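## Session 7: showing the job by hand

Right, last time we drove an arm from across the room with a pair of controllers, and most of you found out how slow that is (my own best go at folding a flannel took nine minutes, and I've had practice!). This week we drop the arm altogether. You hold the grippers yourself, one in each hand, and do the job the way you'd do it at home. The robot learns from the recordings later on.

I love this way of working, partly because you can feel the cloth. When it bunches up or drags, you know straight away, and your hands sort it out before you've had time to think. With the remote rig you're squinting at a screen and guessing.
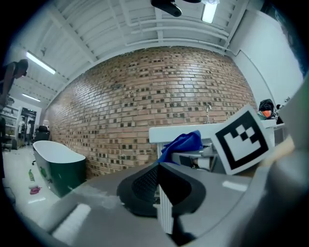 Bathroom jobs are my favourite for teaching this. A cloth never sits the same way twice, and hard shiny surfaces are a pain for any camera. Ljubica Mladenović, who taught the course before me, used to set everyone a plate-stacking task, and I still think it's a good first one, but it lets you get away with a lot.

Some habits to get into before the practical:

- Start each go with the cloth somewhere new. If it's always in the same spot, that's all the robot will ever learn.
- Keep the markers turned outwards when you can. Twist your wrist too far and we lose track of where the gripper is.
- Go a bit slower than feels natural, but don't stop dead halfway.
- If you fluff it, carry on and fix it. I want those goes too!

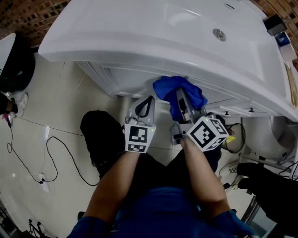 Wiping low down is harder than it sounds, by the way. You're bent over, your elbows want to stick out, and you'll be tempted to press with the whole arm. Try pinching the cloth near its middle and moving from the shoulder in long, even strokes.

On numbers: last March's group handed in 633 goes, and I'd like us to reach 2,000 between us this term. Quantity isn't everything, though, so please watch yours back before you upload them to the Nirnance folder.

**For next time:** read the Amoah handout, sections 1 and 2, and bring one household job you think would be horrible to teach by remote control.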